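# Pindden Stacking Bins, Blue

Open-top plastic bins for sorting small parts, blocks, samples and odds and ends. Sold by Driltura in sets of 6, or singly from the Mercado counter. They stack when full or empty, and they also sit side by side on a bench, so you can sort from one into the other without lifting anything.

The color is blue all over the outside. Labels go on the short end – we supply 3 sheets with each set.
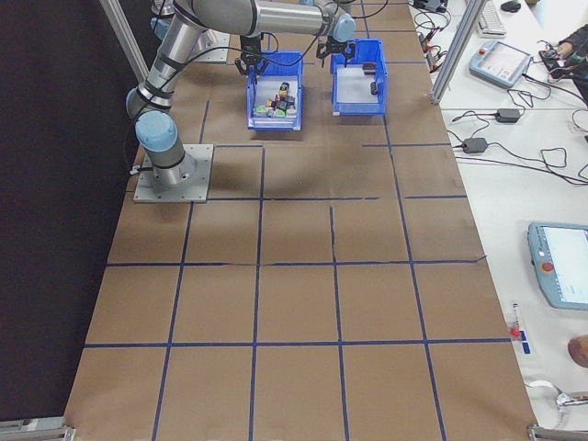
*Two blue bins side by side on a papered, taped tabletop, small blocks in the left one.*

## Setting up a sorting table

Cover the table with brown kraft paper first. It comes on a 300 ft roll, ordered separately, and one roll does a lot of tables. Lap the sheets where they meet and smooth them out from the middle. A crease or two won't matter.

Dark blue tape makes an easy grid on brown paper. Run the long strips first, then the cross strips. Use the squares to note where each bin goes, so it gets put back in the same spot after it's emptied. Khang Ung at our Brovuvbridge shop lays out the display table with a tape measure and takes about 6 minutes over it. By eye is fine too.

Keep mixed items in one bin and move them across by type. Small bottles and blocks can share a bin for storage, but tall bottles should be laid down before you stack another bin on top.
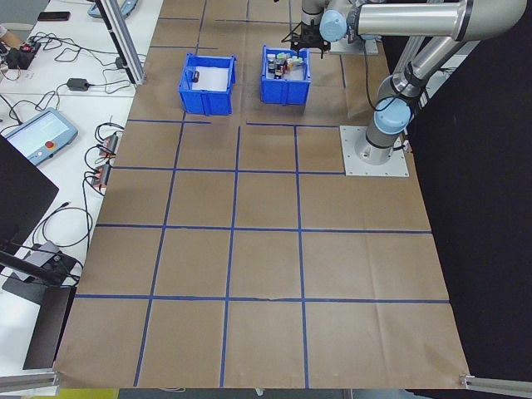
**Can I buy the paper and tape with the bins?**

The paper and tape are separate items, but add them to the same order and they ship together. Orders placed by noon on Wednesday go out that afternoon.

## Care

Wipe with a damp cloth and mild soap. Let the bins dry before stacking.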